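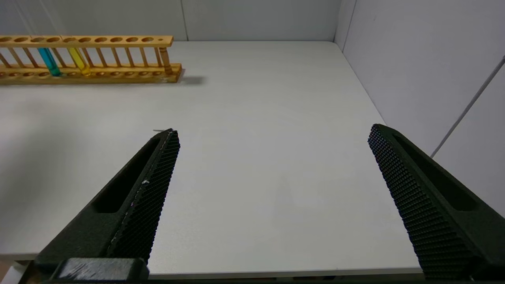 Zoila Pacheco wrote in to say that her parish shelter had been using Vetent for two months and that I should stop recommending spreadsheets. Her intake desk, she said, used to keep three lists of the same families and none of them matched by evening.

So I tried it. Vetent is an intake and bed-tracking program for small shelters that house migrants and asylum seekers. I ran it at our house through November, alongside the paper log we have always kept. In that time we entered 647 guests, most of them staying a night or two before a bus or a flight.

Registering a family is quick. You enter one adult, add the children under that name, and assign beds from a floor plan. Spanish and English are both there from the first screen. Haitian Creole is listed in the menu, but half the labels still come up in English.

Searching is the weak spot. A guest registered as Sánchez did not come up when the night desk typed Sanchez without the accent, and we gave the same man two beds. The company says a fix is coming. Until then, search by date of birth.

The travel page is better than I expected – departure times sort themselves, and the kitchen can print a list of who needs a bag lunch before 5 a.m. Court dates can be added to a guest's record, but there is no reminder, so we kept those on the wall calendar.

Cost is $1,290 a year for up to 12 staff logins. Skondano, the other program we looked at, charges by the bed and stores everything online. Vetent can keep its records on one computer in the office, and that decided it for Walter Quintero, who handles our files and worries about privacy.

We have signed up for a year. The paper log stays at the front desk for now, mostly for nights when the power goes out.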